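Screwdriver

A screwdriver is a hand tool for turning screws. In its usual form it has a handle, a shaft (also called the shank or the blade), and a tip which fits into the head of the screw. It belongs to the most common tools in homes, and many persons own several without having bought them on purpose.

Shares 142 | Comments 2

Parts

The handle is made from wood, plastic, or a hard core covered with a softer material. Its thickness has a big influence on the work. A thick handle gives more turning force, and a thin one turns faster between the fingers. For this reason the drivers for watches and eyeglasses are very slim, with a cap on the end that rotates freely under the fingertip.

The shaft is normally of steel. It can be round or square. On the square type, or on a round one with a hexagonal part near the handle, a wrench can be put for additional force. Shafts differ much in length. The very short driver, called a stubby, is used in narrow places, for example inside a cabinet.

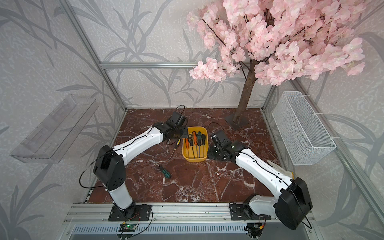
Six screwdrivers in a yellow plastic tray, handles to the back.

Types of tip

The flathead tip, also named slotted, is the oldest one still in general use. It fits a single straight slot. Its weak point is that it can slide out sideways, and the edge may then scratch the surface near the screw. The width and the thickness of the tip should both agree with the slot. A tip which is too narrow damages the slot in the middle and leaves the ends untouched.

The cross-shaped tips came later and center themselves in the screw head. There are several similar systems, and they are often confused with each other because the difference is in small angles. Star-shaped, square, and hexagonal tips are common in furniture, vehicles, and electrical devices. 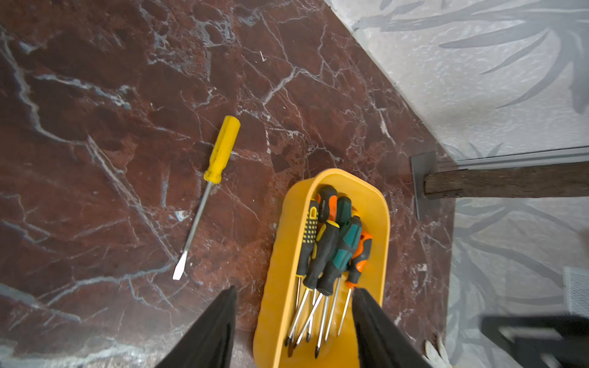
Flathead screwdriver with a faceted yellow plastic handle and steel shaft.

Handle shapes

Older wooden handles were often flat on two sides, so that the tool would not roll from the bench. Plastic handles mostly keep this idea by having facets or long grooves, which also help the hand when it is oily. In the tool trade of Jakanbridge, a fat pear-shaped handle was known as a Bovlow handle, after the workshop street where it was turned. The name is still heard among cabinet makers of the town, but it is not used in catalogs. The maker Polletti sold the same shape in catalog number 310 as a "cabinet pattern."

Care and wrong use

A screwdriver is very often used as a lever, a chisel, or an opener for paint cans. Such use bends the shaft or breaks small pieces from the tip. A worn flathead tip can be made straight again with a file, if both faces are kept even. Cross-shaped tips are difficult to repair and are usually replaced.

Ordinary plastic handles do not protect against electric current. Insulated drivers have a covering along the shaft too, and they should be thrown away when this covering is cut.

See also: Bit holder; Bradawl; Screw head; Bodin ratchet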